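Progress report to the program manager, reporting period ending 26 Jul 2023
Project: Ada, crater ejecta mapping from orbital stereo images
Prepared by Urszula Rutkowska, Dikel

1. Status

Work packages 1 and 2 are complete. Work package 3, automated detection of secondary craters, is under way and is 7 days behind the plan agreed in May. The delay comes from a fault in the map projection step, which shifted craters at high latitudes toward the pole. Behrouz Mirzaei traced the fault to a rounding error in the reference radius. All affected tiles have been processed again and the old versions withdrawn from the project archive.

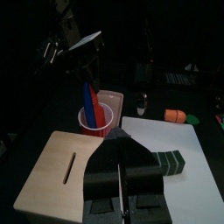
2. Data processed

The test region now holds 127 image pairs, all corrected for camera tilt and sun angle. Of these, four were set aside due to heavy compression noise in the shadowed crater walls. Replacement pairs have been requested. Elevation models were built for the remaining pairs at a grid spacing of 200 centimeters. Vertical error was checked against laser altimeter tracks where the two overlap. Errors are largest on smooth plains, where the matching software finds few features to lock onto.

3. Detection software

Apinya Boonchu has finished the second version of the crater detector. It separates overlapping rims better than the first version but still marks some wind-shaped hollows as craters. A slope filter has been added and is being tuned by hand. Lertchai Phetsri is preparing the reference catalog for the blind comparison.

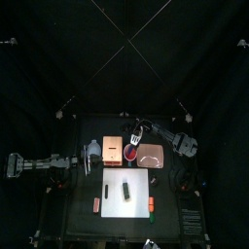

Processing continues on the Botoreo cluster. Storage is adequate for the present region. Extending the work to the southern highlands will need more space, and a separate request will follow.

4. Spending

Staff costs are on plan. Travel is under plan after one meeting was moved online. No transfer between budget lines is requested.

5. Next period

Complete the blind comparison. Deliver the ejecta thickness map for the test region. Send the draft methods paper to Amnuay Chareonsuk for internal review.

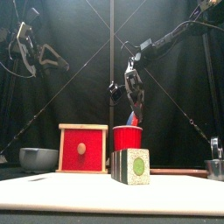

Two robot arms over a white tabletop, with a red plastic cup below the right gripper.

6. Open items

Access to the revised spacecraft pointing files is still pending. Work package 3 can be finished without them, but the final map coordinates cannot be fixed until they arrive.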